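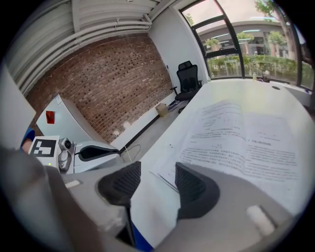
A bound printout, open on the desk

Beginning Ukrainian, Unit 7: Going places
Notes to go with the evening class in Plodham

Verbs of motion are the unit everybody has been warned about, usually by a cousin who took Russian in college. I like them! English gets by with "go" for nearly everything, and Ukrainian wants to know two things before it will let you go anywhere: are you on foot or riding in something, and is it one trip in one direction or a habit?

So we need four verbs to start with.

ity: to go on foot, one direction, happening now or on one occasion
khodyty: to go on foot, regularly, or there and back
yikhaty: to go by vehicle, one direction
yizdyty: to go by vehicle, regularly, or there and back

Present tense of ity: ya idu, ty idesh, vin/vona ide, my idemo, vy idete, vony idut.
Present tense of yikhaty: ya yidu, ty yidesh, vin/vona yide, my yidemo, vy yidete, vony yidut.

Notice that the kh drops out of yikhaty as soon as you conjugate it. I got this wrong for a whole winter and my landlady was very patient with me.

The other pair has its surprise in the "I" form: ya khodzhu, but ty khodysh. Ya yizhdzhu, but ty yizdysh. Say yizhdzhu slowly a few times (it looks awful in our letters and is much friendlier in Cyrillic, їжджу). After that the rest of the verb behaves itself.

Where to? For most towns and buildings we use do plus the genitive: do Lvova, do Kyieva, do biblioteky, do shkoly. A handful of everyday places and activities take na plus the accusative, so na robotu (to work), na vokzal (to the station), na kontsert. Learn those as chunks. There's a longer list on page 87 of the Dovhaniuk reader, and it's worth copying out by hand.

How? The vehicle goes in the instrumental with no preposition at all. Yidu avtobusom, I'm going by bus. Yidu potiahom, I'm going by train. You met these endings last unit, so if they look foggy go back over your table before you try the exercises.

Pairs to read aloud with a partner:
Ya idu do biblioteky. I'm on my way to the library.
Ya chasto khodzhu do biblioteky. I often go to the library.
Vona yide na robotu avtobusom. She's going to work by bus.
Vona shchodnia yizdyt na robotu avtobusom. She goes to work by bus every day.

See how chasto (often) and shchodnia (every day) push you toward the habit verb? Zaraz (now) pushes the other way. When you're stuck on an exercise, hunt for the time word first.

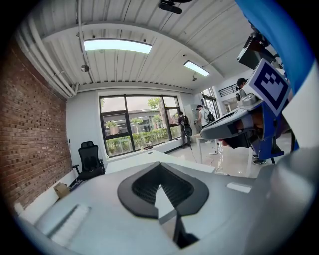
Which verb do I use if I'm going to Lviv by train tomorrow?

Use yikhaty, because it's a single trip in one direction by vehicle: Zavtra ya yidu potiahom do Lvova. The present tense is fine for a plan you've already made, the same way we say "I'm going tomorrow" in English.

Homework for next time. Do exercises 2 and 5 in the reader, then write a paragraph on how you get to work or school and one trip you're taking soon. Use all four verbs at least once. Larysa Sirko has recorded the Unit 7 dialogue at normal speed and at a slower one, and both are on Gromeveo under our class name. Listen to the slow one with the text, then the other one without it.

Myroslav Bilyk is running the conversation hour again in the upstairs room at Amgate, and he'd love more beginners. Bring a map of somewhere you know well, since he likes to have people give each other directions.

The prefixes (pryikhaty, to arrive by vehicle, and vyikhaty, to leave by vehicle) come in Unit 8. You're welcome to peek, but please keep them out of the homework paragraph for now.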